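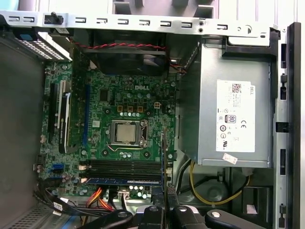

Truvport Manuals, release 2

Filed under: Datasets > Text > Product documentation

Truvport Manuals is a set of user manuals and quick start guides, converted to plain text and split into sections. It was built to test search over support documents, where a person types a short question and expects to land on the right section of the right manual. Release 2 replaces release 1 in full. The two should not be mixed, as section numbering changed between them.

Contents

The release holds 3,276 manuals in 11 product categories. Each manual is one JSON file. A separate file, queries.tsv, holds 322 test queries with the section that answers each one. Of these, 74 have no answer anywhere in the set and are marked NONE in the third column. Leave them in when scoring. A search tool that returns something for every query will look better than it is if they are dropped.

Folder layout

manuals/ one JSON file per manual
queries.tsv query id, query text, section id or NONE
categories.tsv category code, category name
removed.txt ids present in release 1 and withdrawn
LICENSE

Fields

id: text. Fixed across releases for the manual as a whole.
category: a code from categories.tsv.
title: the title as printed on the cover, with line breaks taken out.
revision: the printed revision mark, or empty. Revision marks are not normalized. "Rev. B", "B" and "02" all occur.
sections: a list, in page order. Each entry has section_id, heading, body and page_start.
source_type: "born" for files exported from a layout program, "scan" for pages read by OCR.

Text is UTF-8. Tables are flattened row by row, with cells separated by a tab. Footnotes are placed at the end of the section they belong to. Warning boxes keep their label word (WARNING, CAUTION, NOTE) on a line of its own.

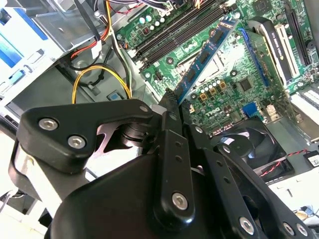 Blue memory module over a green Dell motherboard, case open.

How the text was prepared

Files were collected by Renex from its own archive of printed and digital manuals. Pages in languages other than English were cut by page range before conversion. Where a manual printed two languages side by side, the whole manual was left out.

Scanned pages went through OCR once, with no manual correction. Running headers and page numbers were removed with a rule that looks for lines repeated on three or more pages. The rule sometimes removes real text, mostly in parts lists where the same line is meant to repeat. Hyphenated line ends were joined when the joined form appeared elsewhere in the same manual.

Sections were split on headings found in the table of contents. Manuals with no table of contents were split on font size if born digital, and left as a single section if scanned.

Queries

Test queries were written by Kulap Boonchu and two paid annotators, working from the manuals' category and title only. A second pass matched each query to a section. Where two sections answered equally well, the earlier one in page order was kept. This will count some good results as misses.

Known problems

- Part numbers in scanned files confuse 0 and O, and 1 and l.
- Lodhi-format exports lose superscripts, so footnote markers run into the word before them.
- Circled step numbers from diagrams show up as stray digits in the body text.
- page_start refers to the PDF page. Printed page numbers may differ.
- Some manuals are near copies of each other, differing only in model name. They were kept. Use the Birness dedupe script if your work needs a clean split.

Not suitable for

Repair or safety advice. Many of the manuals are out of date, and withdrawn revisions are not flagged. Figures were dropped in conversion, so steps that say "see figure" will point to nothing.

Changes

November 29, 2022: release 2. New section splitter, NONE queries added, removed.txt added.
Release 1: first version, no longer hosted.

The next check of the removal list is planned for January. Requests to withdraw a manual should give the id and the title.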